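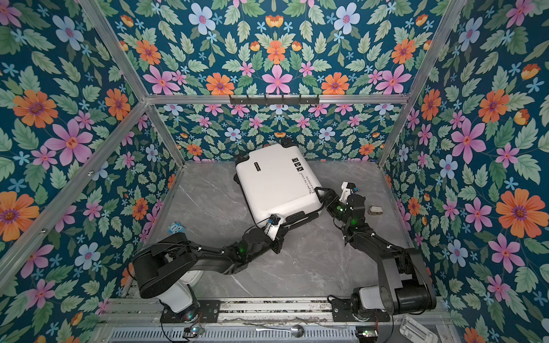
Two-arm cell drops its left side after every warm restart
Posted in Workshop & Automation by puncombe_nights, November 11, 2022

We run a small handling cell with two arms on one rail, inside an extrusion enclosure. Both arms get hold of the same case and tilt it together. Lovely when it works. Since April, though, the left gripper closes a few millimetres short whenever I restart without a full power-down, so the right arm does all the lifting and then faults, sulking.

The wrist lights stay green throughout, which I'm starting to take personally. The controller is a Kragh, the log says "E 1,109 position mismatch", and the manual says to see the manual. I've re-taught the grip points twice. Any ideas before I do it a third time?

old_altari_hand

Stop re-teaching. You're moving the target to suit a bent ruler.

Power off properly and push the left base by hand. If it shifts at all on the rail, the clamp bolts want doing up. We had this on our Altari line and it was seven evenings before anyone put a spanner near it. Then look at the cable along the upper link – if it goes tight when the arm is stretched out, it will tug the wrist back a touch. Give it some slack at the elbow and move the tie.

After that, home both arms with nothing between the grippers. On our Kragh a warm restart keeps the old zero, so if you restart with the arms holding something, it takes that as gospel. Ours gets re-homed every 1,000 cycles whether it complains or not. Wipe the camera windows on the grippers while you're in there. Dry cloth, please, not your sleeve.

buminia_bob

Have you tried turning it off and on again? Sorry, just seen that's the problem.

puncombe_nights

Left base had two loose bolts. Tightened, re-homed empty, four warm restarts since and no fault. The cable was fine, but I moved the tie anyway so I'd feel I'd done something.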